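Small Parts Storage: Gallery
Drondley Workshop Notes, February 24, 2022

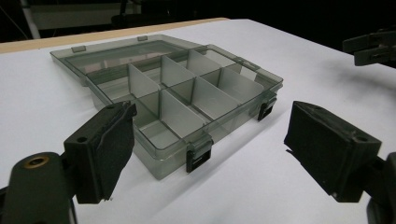

Screws, beads and fuses used to share three coffee cans on my shelf, and finding one matching pair could take most of an evening. I started moving everything into divided boxes last June. I looked at the Dreluro and Skistia ranges before settling on a size that fits the drawers I already had. Smoky plastic is my preference for anything kept near the window, and it is still clear enough to check the contents from the side. I set the dividers before filling a box, with the lid folded all the way back so it lies flat on the table. Pale gray dividers show up well against the tinted walls. Black latches are easy to find by feel in a dark drawer.

Wood screws and washers take up the most room, so they get the larger compartments. Beads go in the smaller ones, sorted by color and then by size. I have roughly 70 kinds to get through and 58 are done.

Labels go on the front wall, low down, where the latch does not cover them. The Lorente label tape peels off cleanly if the contents change.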